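Last updated: Mar 3, 2021

The Lid

The robotics club at Cliddale met in the old cookery room, and there were still hooks on the wall where the aprons had hung. Ivar Sæther had the key. He taught physics in the mornings and ran the club after school, and he was usually late to it because of the stairs. He had a bad knee.

Petra was waiting outside with the box of glasses on her hip.

"You could have put that down," he said.

"The floor's dirty."

He let her in. Dougie and Amal came up behind, arguing about whose turn it was to drive the left arm. It was Amal's turn. Dougie knew that but he argued anyway, all the way to the bench, and then he sat down at the other laptop and got on with the right arm as if he had wanted it all along.

The team was called Ura. Petra's gran had said the word once at the end of a long phone call and nobody had looked it up until the entry form had gone in. The competition was the Curnari Cup, and the task that year was a table service one. Two arms, one cup, one lid. The cup had to be steadied by one arm and covered by the other, and then the whole lot moved to a mark without breaking. A broken glass cost you 200 points. A finished run was worth 597. Sandberg School had scored 1,581 over three runs the year before, and the number was written on the whiteboard in green pen with a box drawn round it.

Ura's best was 935.

"Paper," said Ivar.

Petra unrolled it over the table and pressed it flat with her forearms. It never went completely flat. They had tried without it in October, and the overhead lights bounced off the white top and the vision code saw glasses everywhere, including one on the ceiling. After that they bought a roll of brown wrapping paper from the post office and the trouble mostly went away. Petra kept the receipt. She kept all the receipts.

She put the cup down where the pencil cross was and stood back.

"Arms," said Amal.

"Clear," said Petra.

You had to say it. Dougie had once reached in for a pen while the right arm was moving, and Ivar had hit the stop button so hard that he cracked the cover. He hadn't shouted. He had made them all go and sit in the corridor for ten minutes, and when they came back in there was a strip of yellow tape on the floor and a new rule.

Amal brought the left arm in low. The hard part was the lid. It was clear, the cup was clear, and the fingers were black, so on the laptop you saw the fingers very well and the thing they were holding hardly at all. She had lost four lids that term. Two had rolled off the table, one had simply been squeezed until it went, and one had vanished. Dougie said the arm had eaten it.

"You're closing too fast," Dougie said.

"I'm closing at the speed you told me."

"That was for the plastic ones."

She stopped the arm, opened the file and changed the number. It took her a while to find the right line. Dougie had named everything after biscuits in the first week, when it was funny, and now the closing speed of the left gripper was called garibaldi and it was too late to change it without breaking something else.

Ivar sat on the radiator and marked a set of books. He had told them at the start of term that he would help with anything electrical and anything dangerous, and that the rest was theirs. It was harder than he had expected. He could see from where he sat that the right arm was coming in at too steep an angle. He turned over a page and wrote "units?" next to a sum.

"Right arm's too steep," said Petra.

"It's fine," said Dougie.

"It'll touch the rim before it gets hold of the side."

Dougie bent down until his chin was nearly on the bench and looked across the table with one eye shut. He stayed like that for some time. Then he went back to the laptop and took the angle down a bit, and then a bit more, and didn't say anything.

Amal ran hers again.

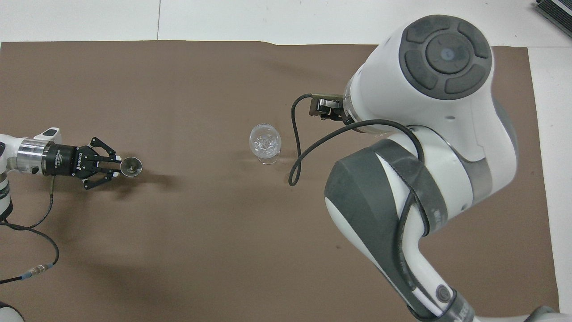

Why does the team use two arms when one could put a lid on a cup?

The second arm keeps the cup still. A glass that light will slide or tip if the lid comes down even slightly off centre, and a single gripper cannot hold the cup and place the lid at the same time.

That was how Petra had written it for the judges' form, in the space marked Design Decisions, and she read it out to them now while the motors hummed. Amal said it was good. Dougie said it should mention him.

"It's got the lid," said Amal. "Look. It's got it."

Ivar put down his pen.

"Don't do anything," said Petra.

"I'm not doing anything."

"Dougie, go."

The right arm moved in. It took the cup by the side, and the cup turned a little on the paper and then stopped turning. Amal counted under her breath. The left arm went up, across, and down, in the three separate jerks that they had been meaning to smooth out for weeks, and the lid met the rim with a small click.

The fingers opened. The lid stayed where it was.

They all waited for it to fall off. Dougie still had his hand over the keyboard.

"Now the mark," said Ivar.

"Can we just leave it a second?" said Amal.

He looked at the clock. The bus went at ten past and Petra's mother would already be in the car park with the engine running.

"One second," he said.

They moved it to the mark. It went over the line by the width of a finger, which would lose them something, and Petra wrote that down too. Then she said "Clear?" and Amal said "Arms off," and Petra stepped over the tape and wrapped the cup and the lid in separate sheets of newspaper and put them back in the box.

Ivar locked up. On the stairs Dougie asked him whether Sandberg would be using glass or plastic this year.

"Glass," said Ivar. "Everyone has to."

"Good," said Dougie, and went down ahead of him two steps at a time.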